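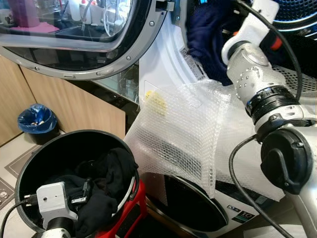
How to wash a load of dark clothes in a front loader

Black and navy clothes fade faster than anything else in the closet, and most of the fading happens in the wash. The fabric rubs against itself, the water is too warm, or there's too much detergent and it doesn't rinse out. Those gray streaks on a black T-shirt are often detergent and lint, and they can be washed off. Lost dye can't be put back.

These steps are for cotton, cotton blends and most synthetics in a home front-loading machine. Wool and silk need their own cycle and their own detergent.

What you need

A bucket or basket for carrying the load
Liquid detergent, ideally one made for dark colors
A mesh bag for tights, bras and anything with hooks
A dry cloth for the door seal
A drying rack or line

Step 1. Sort the darks

Pull out black, navy, charcoal and very dark brown. Dark green and burgundy can go in too once they've been washed a few times. New jeans should be washed alone for the first 2 washes. After that they can join the rest, but they're heavy and rough, so keep them away from thin knits.

Leave towels out, even black ones. They shed lint onto everything, and lint shows more on black than on any other color.

A round bucket works well for a small dark load. It fits in a corner by the machine, it doesn't snag knits the way a cracked plastic basket can, and damp gym clothes won't drip on the floor. If you bend over it a lot, put it on a low stand or a stool. Don't store damp clothes in it overnight.

Step 2. Check pockets and close things up

Empty every pocket. One paper tissue will cover a whole dark load in white bits. Zip zippers, fasten hooks, and leave shirt buttons undone so the buttonholes don't get pulled.

Turn everything inside out. This makes the most difference of any step on the page. The rubbing then happens on the side that doesn't show. Socks too, if you have the patience.

Keep a small trash can next to the washer for receipts, tissues and dryer lint. If it's across the room, the lint ends up on top of the machine.

Step 3. Check the drum before loading

Open the door all the way and look inside. Dark items get left behind more than light ones, because a navy sock pressed against the top of the drum is easy to miss. Spin the drum by hand one full turn. If your machine has a drum light, don't rely on it alone - feel around the back as well.

Wipe the rubber seal with the dry cloth and pull the fold open at the bottom. Hair, coins and gray sludge collect there and will get on the clothes.

Step 4. Load the machine

Put items in one at a time, shaken out. A tight ball of clothes won't open up in the wash, and the middle of it comes out with dry detergent marks or no wash at all.

Fill the drum loosely, to two-thirds or a little over. You should be able to put your hand flat on top of the clothes and still have room above it. Push any sleeves or straps clear of the seal before you shut the door. If it doesn't click, open it and look again instead of leaning on it.

Step 5. Measure the detergent

Use liquid. Powder can leave pale specks on dark cloth in cold water. Read the cap lines on the bottle and go with the one for a small or lightly soiled load unless the clothes are really dirty. Skip bleach and anything with optical brighteners.

Fabric softener is optional. Leave it out for sportswear, where it builds up and holds on to odor.

Step 6. Pick the cycle

Cold water, short or delicate cycle, medium to low spin. Many machines have a dark or denim setting that does all of this. If yours doesn't, use the delicate cycle and add an extra rinse. On machines with a dial marked in spin speeds, 400 is enough for thin knits. Jeans and sweatshirts can take more.

Step 7. Take them out promptly

Unload as soon as the cycle ends. Creases set in while clothes sit in the drum, and on dark cotton they can leave pale lines. Shake each piece and hang it inside out, away from direct sun. A window with strong afternoon light will fade a black shirt on the rack in one June.

If you use a dryer, set it on low and take things out slightly damp.

Leave the washer door and the detergent drawer open afterward so the inside can dry.

Common problems

Gray or white streaks: too much detergent or an overfull drum. Run the load again with a rinse cycle and no detergent.

Lint all over: check for a tissue first, then clean the drain filter. Once dry, a lint roller gets the rest.

Black turning brownish: usually chlorine bleach or old dye wearing out. A fabric dye made for washing machines can help with cotton but does little for polyester.

Musty smell: run the drum-clean cycle, or an empty hot wash, then wipe the seal. Rewash the clothes the same day.

Last updated 2021-12-26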